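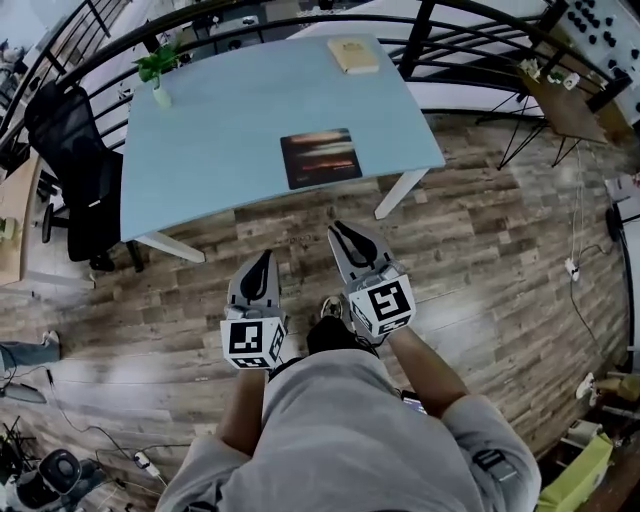 A desk on the upper floor, by the railing

About Pivley

We sort out other people's desks. Malcolm Greenwood and Marjorie Ellwood started Pivley after reading too many books on the tidy workspace and believing very few of them. A clear desk won't make you cleverer – we doubt it even makes you faster.

What we do is duller. We ask what you used this week and put the rest somewhere else.

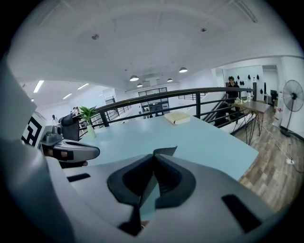
A book can stay if you're reading it. So can a bit of greenery, if someone will water it. Most visits take an afternoon, and four of us do the work. We don't sell organizers, and we're wary of firms that do.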